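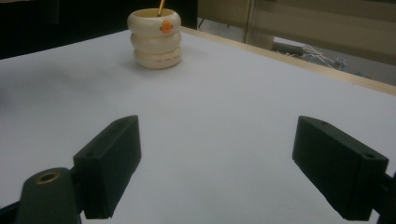
4. Recording Rules

4.1 Scope

The rules in this section apply to all sessions recorded with hand-held gripper tools at the Pekville, Riihimäki and Fanimwood sites. They cover the work surface, the start and end of a recording, and the grounds for rejecting it. Rules for wrist-mounted cameras on fixed arms are left to the Cellel base document, which we adopted without change. Where the two sets of rules overlap, the stricter one applies.

The rules were written after the first 700 recordings had been reviewed. Up to that point each site had worked from its own notes, and the notes disagreed on basic matters such as whether the gripper should start open or closed. Recordings from that period are kept in a separate split and are not used in Section 6.

4.2 Work surface

A session uses one table with a plain, matte top. Glossy tops are excluded, as are tablecloths and mats. The target object stands alone on the table unless the task sheet calls for a second object. Tools, task sheets, drinks and phones are removed before recording starts and stay off the table until the session ends.

The rule covers the tabletop only. Early drafts also required a clear floor and a plain backdrop, and Riihimäki applied this version for part of March. We dropped it. Setup time rose sharply, and the policies trained on the cleaner recordings did worse in rooms with ordinary clutter. Figure 3 shows an opening view that passes under the present rule. The cup is the only object on the table, while a power strip and cables on the floor past the table edge are left in view. Cables on the floor must still be clear of the operator's walking path, but this is checked as a safety matter and has no effect on whether a recording is accepted.

4.3 Target objects

An object may contain a second item if both are treated as one target. The cup in Figure 3, with a thin stick standing in it, is handled this way. The task sheet states whether the contained item must remain in place at the end, and a recording in which it falls out is marked as failed even when the container itself is placed correctly. Failed recordings are kept.

Small stickers and printed text on objects are allowed. They are not to be added, moved or removed between recordings of the same object. A change in markings makes it a new object for the purposes of the train and test split, and it is given a new entry in the object list.

4.4 Opening pose

Each recording opens with the fingers fully apart and the target beyond the fingertips. Both fingers must be visible, and there must be bare table between them and the target. The operator holds this pose for 15 camera frames before moving. The hold serves two checks: the first compares finger opening with the stored value for that tool, and the second confirms that tracking has settled. If either check fails, the recording is stopped and started again from the same pose.

The target should lie between the fingers as seen from the camera, though it need not be centered. We set no fixed starting distance. A fixed distance was tried at Fanimwood, where operators marked the table with tape, and the tape then appeared in every recording from that site. Starting distance is now drawn from a list printed on the task sheet – near, middle or far – and judged by eye.

4.5 Tool condition

Fingers are inspected at the start of each session for cracks, looseness and worn contact faces. Threaded inserts in the mounts are checked by hand for play. An insert that turns in its seat takes the tool out of use, and the mount is replaced before the next session. Tightening the screw further is not an accepted repair. Both fingers are replaced together, even when only one is damaged, so that the pair stays matched in surface finish and wear.

4.6 Lighting

Room lighting should be even across the part of the table where the task takes place. Shadows at the side of the table or a dark background are accepted. Direct sun on the tabletop is not, and at Pekville this rules out the east room before noon on most days. Camera exposure is fixed for the whole session once the table has been set.

4.7 Review and rejection

Reviewers view the opening pose, the grasp and the final pose of every recording. A recording is rejected for a missing opening hold, loose items on the table, a hand in view between the fingers, or lost tracking. Slow or hesitant motion is not a ground for rejection. If 5 recordings in one session are rejected on the same ground, the session is stopped and the operator repeats the setup check with the site lead before going on.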